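Skisimitz notes: teleoperating the bottle task

Filed under: bench, teleop, data

Second post on the bottle sorting work. The first covered the bench itself and the leader arms, so I will skip both except where something has changed. One thing has: the leader arms are now clamped to a separate table. When they shared the main frame, a sharp movement of my wrist on the leader shook the followers, and the shake ended up in the wrist camera footage.

The task is simple to state. Bottles lie on the surface, a bin stands in a far corner, and every bottle has to end up in the bin. Either arm may be used. An episode starts when I press the pedal and ends when I press it again with both arms back in the rest pose. I drive both leaders, one in each hand, and the followers copy joint angles. There is no force feedback.

Bernadette Kasprzak at Fesbridge asked me for 200 clean episodes before she would spend any training time on it. I have recorded 342. After review, fewer than 200 of those are clean by her definition, which is stricter than mine was when I started in March. Hers: no regrasp after a slip, no contact between arm and bin wall, no pause longer than 2 seconds with both arms still. The third rule is the one that costs me most. When I am deciding which bottle to take next, I stop moving, and a policy trained on that learns to stop as well.

What follows is mostly about how I changed my driving to get the rejection rate down.

Grasping

Bottles lying on their sides want to be taken across the body, near the middle, with the fingers coming down either side. Near the cap the gripper closes on a narrower, harder section and the bottle swings. Near the base it tends to squirt forward. Across the label is best on most of the bottles I use, except where the label is loose, in which case the label stays in the fingers and the bottle stays on the table.

Clear bottles are harder to drive on than coloured ones. I work from the camera view and not from the bench, on the principle that the operator should see only what the policy sees. A clear base on a white surface gives very little edge to aim at. I aim at the label and let the rest look after itself. I considered a darker surface and decided against it for now, as all the earlier episodes would then be a different domain.

Two bottles lying close together need a decision before the fingers go down. If I take the nearer one square on, the outer finger lands on its neighbour. Turning the wrist so that the fingers follow the gap works, but it uses most of the wrist travel, and there is less left for the release.

Release

The release took longer to get right than the grasp. The bin is tall, and the arm has to come up and over its rim with the bottle already turned. My early habit was to carry the bottle level and rotate it over the opening. That put one end against the rim more often than not. I now begin the rotation as soon as the bottle is clear of the surface, so that it arrives cap down and on a slant, and all that remains is to open the fingers.
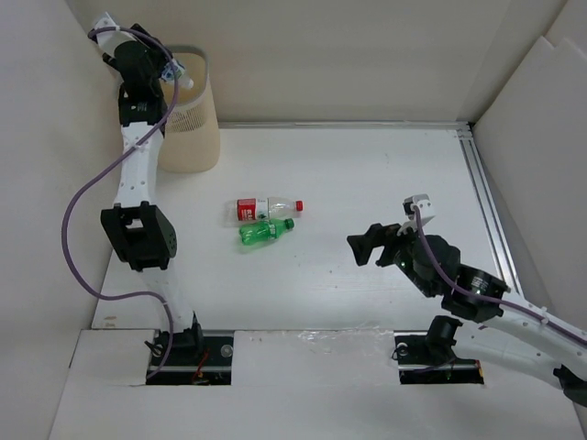

Bench notes, no. 2

The left arm does the binning when the bin is in the far left corner. It is nearly at full stretch there, and the elbow gets close to straight. Close to straight is bad: small changes in the leader produce large jumps in the follower's shoulder. I have added a soft limit on the elbow in software, which feels like driving through treacle for the last few degrees but has removed the jumps.

The right arm waits with its gripper open over its own half. I did not do this at first. I used to park it in the rest pose until it was needed, and the result was a set of episodes in which one arm did everything. Holding it over the work with the fingers open means it can start on its next approach while the left arm is still at the bin. It also means my right hand has to stay still while my left hand is busy, which is harder than it sounds. I rest my right elbow on a folded towel.

Cables

The purple camera cables caused a good share of the early rejects. They run from the wrist camera down the links to the base, and they need enough slack for full wrist rotation, but slack near the elbow gets caught when the arm folds. The present routing has a clip on the upper link and a wide loop below it. I have not had a snag since I moved the clip. The loop does pass through the wrist camera view in some poses, and I have left that in. It is there at run time too.

Review

I review at double speed in the evening, never on the machine I record on. Each episode gets keep, drop or query. Queries go to Bernadette, who drops nearly all of them. I have stopped arguing for the ones where I recovered well from a slip. Her view is that recoveries should be collected deliberately, as their own set, and labelled. I agree in principle, and the Ngau scripts already have a field for it.

Still to do

Randomise the starting layout properly. At present I put the bottles down by hand, and it shows: too many of them end up near the middle with their caps to the right. I am writing a small script which will project a position and angle for each bottle before the episode starts.

Move the bin. All episodes to date have it on the left. Flistdale want it on either side, so the next 100 will be recorded with it in the far right corner and the roles of the arms swapped.

Check the timestamp offset between the two wrist cameras. I measured it once, wrote the figure on a piece of tape, and have lost the tape.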